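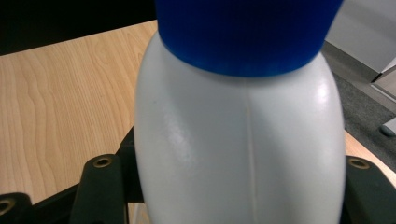 Home | Kitchen | Laundry | Workshop | Tips A–Z

Storing and Reusing Plastic Bottles

Last updated: April

Plastic bottles with a wide cap are worth keeping once they are empty. They pour well, they take a label well, and the cap can usually be opened with wet hands. What causes trouble is an old product left in the bottle, or a bottle with no label that somebody fills and forgets.

Cleaning out an old bottle

Rinse with cold water first. Hot water on leftover soap makes foam, and you will be rinsing for a long time. After the cold rinse, add 300 ml of warm water and 2 teaspoons of baking soda, close the cap and shake. Let it stand for an hour, then empty it and rinse again. Take the cap off and wash it separately, paying attention to the threads. Dry the bottle upside down on a rack overnight.

Do not reuse any bottle that held bleach, drain cleaner or solvent. Never put food or drink in a bottle that held a cleaning product, however clean it smells.

Labeling

Masking tape and a permanent marker are enough. Write what is in the bottle and the month you filled it. Put the tape on the body, well below the shoulder, where the plastic is close to flat. Tape on a curve lifts at the corners. If the bottle has a mold seam, stick the label to one side of it.
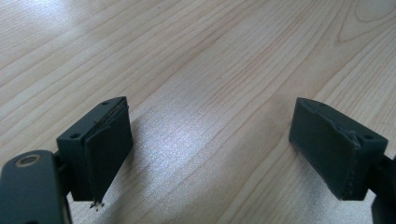

Reading time: 2 min

Protecting a wooden table

A light wooden tabletop shows rings and drips sooner than a dark one. Before filling bottles on it, clear the table and put down a tray or an old towel. Wipe up spilled soap with a damp cloth, then a dry one, going with the grain. Rainer Gerlach wrote in to say he keeps a baking sheet for this job — any sheet with a rim will do.

For a ring that is already there, try a little plain mineral oil on a soft cloth, left on for an hour and wiped off. Test it on the underside first.

How much to fill

Leave some air at the top. A bottle filled to the brim spills as soon as you squeeze it to pick it up. We put 530 ml in our dish soap refill bottle and that leaves enough room to shake it. Use a funnel and pour slowly down the side.

Store bottles upright, caps tight, away from the stove and out of reach of children.

Related tips
Getting old labels off plastic
Funnels: which size for what
Oil or wax for a kitchen table
Reader letter: Till Lammers on sticky caps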